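Two-arm cell, right gripper keeps dragging the glass rack — how do you all set yours up?
Posted in: Small cells and benchtop arms

ealaya_cell
So I look after a little two-arm cell at our Prilstead shop and the right arm has been driving me nuts since January. The task is stemmed glasses on a wire rack, picking them off by the stem just under the foot. Out of 300 tries last week I had 90 where the rack got tugged along with the glass. Same fingers, same grip force, same everything as before I swapped the wrist cable. I re-taught the home pose after the swap and figured that was enough. Anybody been through this?

mudflap77
Did you redo the hand-eye calibration or just the home pose? Two different things. If that wrist camera moved even a hair when you pulled the cable, all your picks are shifted.

ealaya_cell
Just the home pose... I put the camera housing back on the same screws, so I thought I was good.

Fedisham_Deb
Same screws doesn't mean same spot! Those holes have slop in them. But before you chase calibration for a whole Friday (ask me how I know), post what it looks like at the grip. One from the wrist and one from outside, please.

ealaya_cell
OK, wrist first and then the wide one.
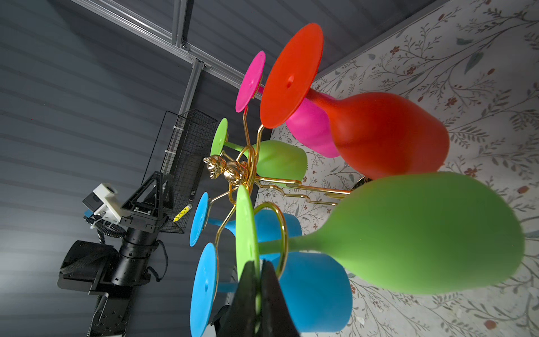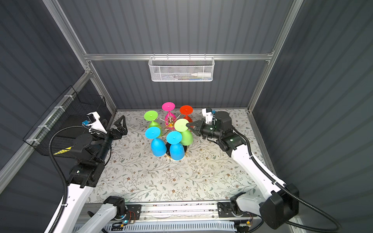

How often should the wrist camera be recalibrated on a cell like this?
Every time the camera, its bracket or its cable gets unbolted, plus once a month if the arm runs daily.

mudflap77
Monthly is fine if you've got the time. I go by pick errors and leave it alone otherwise. My cell at Cedley went 11 weeks on one calibration and it was still dead on when I checked.

Fedisham_Deb
Gonna disagree with you there, mudflap. By the time the pick errors show up you've been running bad data for days. Anyway, ealaya, look at your wrist shot again. The fingers are at the stem, sure, but there's a loop of the rack wire right in there with it. I'd bet money you're closing on both. Come in a bit lower, or turn the wrist so the fingers straddle the stem away from the loop.

ealaya_cell
Huh. I'd been staring at the foot of the green one the whole time and never looked at the wire. Wouldn't a bad calibration cause the same thing, though?

Fedisham_Deb
Sure could! Which is why you do the calibration first and then touch the approach angle. If you change both at once you'll never know which one fixed it.

tinbender_cao
Another vote for checking the boring stuff. Put a wrench on the carriage bolts where the arm sits on the front rail. We had a Cao cell where everybody blamed the camera for two weeks and it was a loose carriage the whole time — you could rock the base by hand. Also, what's holding your rack down?

ealaya_cell
Nothing, it just stands on the tabletop. I didn't want to stick anything to the print.

tinbender_cao
Then try a few dots of museum putty under the base. Peels right off.

mudflap77
Ehh, I wouldn't. Let it slide. If the rack is stuck down and you grab the wire, now the arm is pulling against something solid and you'll be buying fingers. I'd take a dragged rack over a bent one any day.

tinbender_cao
That's what force limits are for, but fair enough, it's not my rack.

ealaya_cell
Update. Carriage bolts were snug on both sides. Redid the hand-eye calibration on the right arm and it was off by roughly two millimeters, so Deb was right about the screws. Ran a short batch before I touched the angle and it dragged a lot less, but it still caught the wire now and then. Next I'm rotating the wrist a little at the approach. No putty for now. Cycle counter was at 1,169 when I shut it down, so I'll start the new batch from there and post numbers.

Fedisham_Deb
Nice! Put a paint mark across the camera bracket and the wrist while you're at it. Next time it shifts you'll see it.

— Eustaquio Ayala, Prilstead
(sorry, signature was turned off on my earlier posts. Paint mark is going on tomorrow, thanks Deb)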